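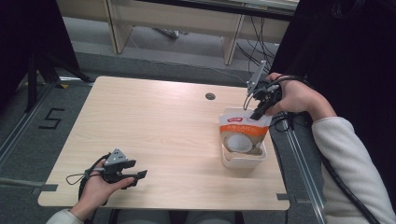

Table top, light wood

Oil on dining table still sticky after two weeks, what to do?

I bought a used dining table in January and sanded it down to bare wood. Then I put on two coats of Koller hard oil, the clear one. The first coat went well. The second I put maybe too thick, because I wanted to finish before dinner. Now it is 14 days later and when I lay my arm on it for some minutes, the skin sticks a little. Paper also leaves marks. The room is not heated much at night. The can says "ready for use next day". Should I wait more, or must I sand all again? I paid 143 for the table and the oil together, so I do not want to ruin it.

Answer 1 (accepted)

Two weeks is too long, waiting will not help much now. The extra oil stayed on top and could not go into the wood. I had the same with a shelf in Ollard oil last winter.

Put a small amount of fresh oil on a white pad and rub with the grain, one part of the table at a time. The new oil makes the old one soft again. After ten minutes wipe everything off with clean cotton cloths, and change the cloth often. When you think it is dry, wipe once more. Keep the room warm for a few days, also at night - this matters more than people believe. Lay the used cloths flat outside to dry or put them in water, they can start burning by themselves.

If it is still sticky after one week, then sand lightly with fine paper and put one very thin coat.

Answer 2

Try white spirit on a cloth. Worked for me with Sanine oil but I don't know Koller.

Answer 3

I would just buy a tablecloth.

Contact | Copyright Ikska Home Help | Back to top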